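Stestholm Shared Workshop
Project Gallery: The Nernex Hand-Held Gripper

Published 29 October 2022

The Stestholm Shared Workshop provides bench space, tools and storage to residents who wish to build machines of their own. This gallery concerns the Nernex, a hand-held two-finger gripper assembled on the workshop's premises by Haris Vlachou and other members. The tool is intended for practice with soft goods, a class of object that the group's earlier grippers handled poorly. Work on the present version began in September and continues on Saturday mornings at the long bench.

The Nernex was developed from a Starkitz linkage kit, which supplied the arms and the base plate. The fingers were redrawn by members and printed in the workshop. Two complete sets of parts were produced so that one could be taken apart for measurement while the other remained in use. Total spending on materials to date stands at $415, paid from the project allowance for the current year.

Notes on the build

Members considered several arrangements for the fingers before settling on a pair of flat, square-ended pieces that close against each other over their full height. Rounded tips had been tried on the previous version and were set aside after they allowed thin cloth to slide out during lifting. The linkage was kept deliberately simple. Each arm is a plain bar, and any arm may be replaced with a single driver and without removing the base.

Printing of the fingers takes 8 hours per pair on the workshop's older machine. Members booking that machine for Nernex parts are asked to enter the job in the log under the project name and to leave the plate clean for the next user. Files for the current fingers are kept on the workshop computer, in the folder marked Chareonsuk, together with the parts list and the hole spacing for the arms. Earlier drawings have been moved to the archive and should not be used for new parts.

Practice with the tool follows a fixed order. The operator approaches the cloth with the fingers closed, opens them at the chosen fold, closes them and lifts. Each attempt is entered in the project log as a single line, whether or not the cloth was raised. The log held 3,122 lines at the end of September.

Gallery
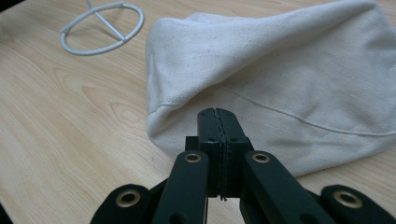
The Nernex at the lower edge of a cream canvas bag, with the fingers close together. Brass eyelets are set into the black arms and outer lobes. A white wire ring lies on the table to the left of the bag.

Ilse wrote to the project page that she would like to see the ridged strip offered in a softer material, since her own gripper at home marks fine cotton when it closes firmly. She also asked whether the arm spacing would suit a smaller hand.

Haris Vlachou has replied that a softer strip can be fitted without changes to the fingers, and that a narrower arm spacing is being drawn. Members who wish to try either part may add their names to the sheet beside the tool cabinet. Parts will be issued in the order in which names are entered, and borrowed sets must be returned to the Nernex drawer at the end of the session.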